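September 2019
Firholm Household Studies, working paper section

4. Bedding as a holding surface

4.1 What the tidying literature assumes

Most of what has been written about household tidying treats the bed as a task with a start and an end. It is unmade, then it is made, and the room is scored accordingly. The Ziter checklist, which we used in our pilot in May, gives a bed a single mark out of 4 and asks the coder to ignore anything lying on it. We followed that rule for a while and came to distrust it. A bed with clothes on top is a bed in use as furniture, and leaving the clothes out of the score takes away the part of the room that people in our households complained of most.

The opposite view, which we will call the Rebane position after the project that put it forward, is that anything left on a bed is a deferred decision. The garment is too clean for the wash and too worn for the drawer, so it stays on the duvet until bedtime forces the matter. It is an appealing account and it may be right for some people. We are doubtful that it can be read off a room. A shirt on a bed could be waiting to be folded, waiting to be worn, or simply dropped. The Rebane coders recorded all of these as deferral, and then reported that deferral was common. We do not find that surprising.

4.2 Material

Our own material comes to 395 bedroom records. Each record has a short written note made in the room, and many also have a photograph. Coders marked the state of the cover (flat, rumpled, folded back, heaped), whether cloth items were lying on it, and whether those items could be told apart by type. The last of these turned out to be the weak point. Two coders working separately would agree that something was on the bed and then disagree on what it was. Dark clothing was the worst. Once a black garment is out of its folded shape it has few edges to go by, and coders filled the gap with whatever they expected to find in a bedroom.

We therefore dropped garment type from the main analysis and kept only "dark cloth item" and "light cloth item." This is a loss, and readers who want to know whether people leave more trousers than sweaters on their beds will not find out from us.

4.3 Does the pattern of the cover matter?

One claim deserves a closer look than it has been given. The Grellitz guide to small bedrooms advises buying a busy duvet cover on the grounds that it "hides the day." The idea is that stripes, dots and printed characters break up the outline of whatever is on top, so that the room looks tidier than it is. The advice has been repeated in other guides, as far as we can tell without anyone testing it.

Our records give it little support where the items are dark and plain. Figure 4 is a case in point. The cover is about as busy as a cover gets - pink, red, white, yellow and light blue stripes, polka dots over many of them, cartoon monkey faces, a Hello Kitty face, and lettering that includes "KISS" and "PAUL FRANK" - and the two black cloth pieces draped over it are still plain to see. Nothing in the print is working to conceal them. If a busy pattern hides anything, it may be creases in the cover itself, and perhaps small light-colored items such as socks. We have too few clear cases of the second kind to say.

There is a possible objection. A photograph holds still and a person in a room does not look at a bed for long. Someone passing the door may well take in a bright cover and miss what is on it. We accept this, but it is a different claim from the one in the guide, and it would need a different study.

4.4 Coding rule adopted

For the rest of the paper a bed is scored twice, once for the cover and once for what lies on it, and the two scores are not added together. Where the cloth items cannot be named they are not named. We make no guess about how long they had been there or who was meant to move them. Some readers of an early draft thought this too cautious, and one household member who was shown the draft disagreed with the whole section.

Figure 4. Patterned duvet with dark cloth items on top; garment type not coded.
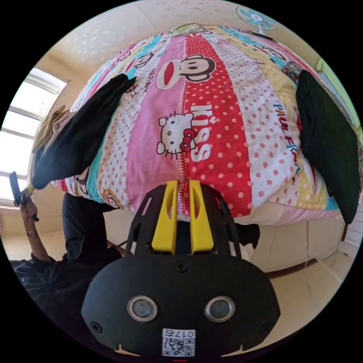 You have two scores for the bed and none for the chair, she wrote in the margin, and in my house the clothes only go on the bed when the chair is full, so I would start with the chair.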